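October 2018, Nurkus bench notes

OK, so I finally sat down and rewrote the bench rules for the arm, and I'm putting the reasoning in here before I forget it. The old sheet was a photocopy of the one from Marchetti and half of it was about a conveyor we don't own!

Speed first. Anything new runs at 50 mm/s until it's been through 2 clean passes, and then we can talk about 300. I know that's painfully slow (I was the one complaining in September), but at 50 I can get to the stop button before the fingers get anywhere silly. The button lives on the operator's side of the table, cord untangled, nothing piled on it. Coffee counts as something.

Second, props. Every bottle gets its cap screwed on before it goes on the tray, even for plain touch tests, and the tray goes down before the arm is enabled. No reaching in to nudge things straight! If the bottle is crooked, pause, disable, fix it, enable again. Yes, every time.
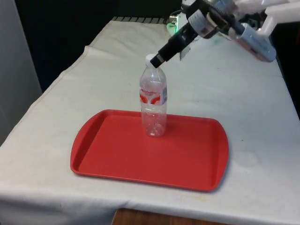
Third one is the approach to the cap, and this is where Futer and I still do it differently. Their sheet lets you come in from above and close the gripper in one move. I want a hold at first contact, a look at the force reading, and only then the close. It adds a line to the script and I've stopped apologizing for it. Sonbridge does the hold too, by the way, so I'm not the only fussy one.

Logging: write the cycle count at the start and end of the day, in pen, in the book. At 3000 cycles the finger pads get swapped no matter how nice they look. I've been guilty of "one more day" on that and I'm writing it down so somebody can wave it at me.

Still open: what to do about the tablecloth. It creeps and wrinkles, and I'd like it clipped at the corners, but the clips I have stick up too high. Flat ones on order. Until then, smooth it out before you zero the tray.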